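The Woman Who Listens to Old Pianos
6 min read
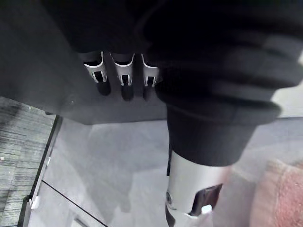 Three metal clips along the edge of a gray panel.

She was under a piano when I arrived in Griridcombe, and she stayed there for a good while after I said hello. "Pull up a stool," came the voice. "I've almost got this pedal to stop squeaking!"

She has tuned and repaired pianos here for 16 years, in a long, narrow shop behind the bakery, and I could happily have spent the whole week with her. She talks the way she works, quickly and with both hands.

I asked how it started. "With a terrible piano," she said. "My aunt's upright. Two keys stuck every time it rained, and I wanted to know why those two and no others. So one afternoon I took the front off. I was supposed to be practicing."

What she saw that day still thrills her. "All those hammers lined up like that! I'd been playing for years and had no idea what I was playing."

Her favorite instrument at the moment is a Nivovetti upright that came out of a school hall, with initials scratched inside the lid and a middle C worn into a shallow dip. She won't sand that dip out. "Think how many kids started their scales right there. I can make it play well and leave that alone."

The tuning itself is slower than I expected (I sat through an entire octave and heard almost nothing change, until she played a chord and the whole room seemed to brighten). She uses a fork for the first note and her ears for the rest. What she listens for is the beat, a soft wobble between two strings that are nearly in agreement. "Once you hear it, you can't stop hearing it," she said. "I hear it in refrigerators."

Her busiest month is October, when people turn on the heat and the dry air gets into the soundboards. The phone rings all day. She tells every caller the same thing – keep it off the outside wall, away from the radiator, and play it.

"That last one matters most to me," she said. "I go into houses where the piano is a shelf for photographs. I tune it, I play something silly, and the kids come running from upstairs. I love that part."

Before I left she let me try the Nivovetti. I know one waltz, badly. She hummed along from the workbench, already hunting for a smaller screwdriver.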